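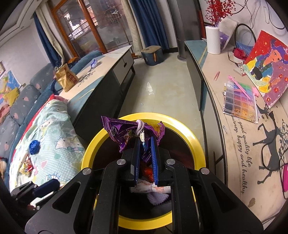
Trash bin next to the sofa, cat blanket on the left.

October 26, 2018

Boiler pressure at 2 bar this morning, down from 3 last week. Topped it up through the filling loop and bled the hall radiator, which gave air for 18 seconds and then a thin stream of black water. Magnetite, most likely. The Kernex filter was last cleaned in February, so it is due.

Set the living room thermostat to 20 and left the bedroom valve at 2. The return pipe still knocks when the pump starts -- one knock, then quiet. Added a felt strip where it passes through the joist.

Rang Le Goff for a replacement expansion vessel. They stock the Stalirero model only, with the wrong thread. An adapter exists but adds another joint to leak, so I ordered the proper one from Rernach.

Emptied the household trash after supper. Read the gauge again before bed: no change.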